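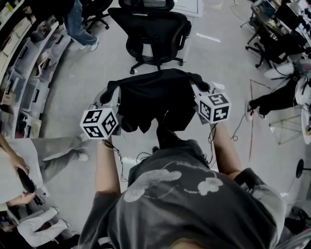
Kaczorowski
Consumer health writer, Mernham Household Health

Flame retardants at home: your questions

Last reviewed Oct 17, 2025

What are flame retardants, and where are they used?

They are chemicals added to materials so they are slower to catch fire. In the home they turn up in upholstery foam, carpet underlay, building insulation, some curtains and the plastic casings of electronics. Many different compounds are sold for the job, and labels seldom say which one has been used.

How do they get out of the product?

A lot of them are mixed into the material and never chemically bonded to it. Over the years they migrate out and settle in dust. People then swallow small amounts of that dust, mostly from their hands.

Are the older ones banned?

Several of the brominated types known as PBDEs have been restricted in many countries. Furniture made before the restrictions is still in use, though, and some of the replacements have raised health concerns of their own. Organophosphate flame retardants are the group we get asked about most.

Who should be most careful?

Young children. They spend time on the floor and put their hands in their mouths. Pregnant women may also want to cut down on dust where it's easy to do so.

What did your dust survey find?

We collected vacuum dust from 315 homes in Mernham and Muden, starting in February. The Drostholm laboratory tested each sample for 28 compounds. Every home had at least two of them. The survey wasn't designed to link dust levels to illness, and we can't tell you whether a particular result is harmful.

Should I throw out my old couch?

Not on age alone. Check the foam first. If it is crumbling or the cover is torn, replace the couch or have it repaired. Don't try to re-foam it yourself indoors – cutting old foam puts a lot of dust into the air.

What else can I do?

Wash hands before eating. Wipe hard surfaces with a damp cloth and use a vacuum with a HEPA filter. Open the windows when the weather allows.

Can I have my own dust tested?

Not through us at present. We had 2,258 requests for the last round and the list is closed. Some private labs take samples from the public – ask for the price and the list of compounds before you send anything.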